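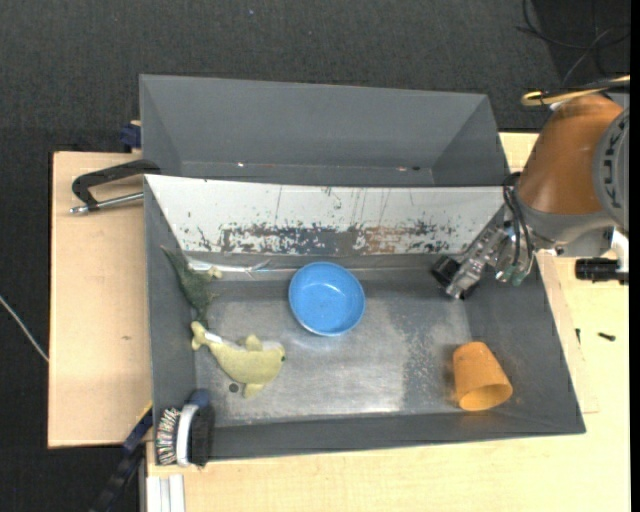

Clearing up: what the arm can do now

This quarter went to the tidying task, and I am very pleased to report on it. The job is the one any parent or nursery worker knows. A mixed lot of things has ended up in one bin and has to be lifted out and put in another. Our current set includes a blue bowl, an orange cup and a couple of plush toys, and we tip them in afresh before each run so that the arm never meets the same muddle twice.

We made 459 attempts at single items between October and December, and 308 ended with the item in the second bin. At the end of last quarter we could barely get through a run without someone stepping in, so this is a big move forward for us!

The bowl is the star. The gripper takes it by the rim and hardly ever lets go. The cup is good when it stands up and much less good on its side, when the arm tends to nudge it into a corner and then can't get a finger behind it. Hạnh Lục rewrote the approach angles in November and the corner cases got better straight away, though we still lose too many.

Soft toys are harder. They sag, they fold, and they look different every time they land. The long green one has been picked up by its tip and dropped halfway across more often than I would like. Thin flat things are the worst of all, and we have left them out of the figures until we have a method worth measuring.

Can it do the chore yet?

Not in a home. A full bin takes the arm 14 minutes on a good run, and a person does it in less than one. But it did 32 picks in a row without help one Thursday afternoon, and the whole team came over to watch the last few.

Next quarter

We will send Trotby the software as it stands, so they can try it on their returns bench. Pliltemberg has offered us a softer set of fingertips, which should help with the toys. The Nollwood visit is still planned for the spring, and we need your decision on the travel money before then. Spending is within budget apart from spare cables.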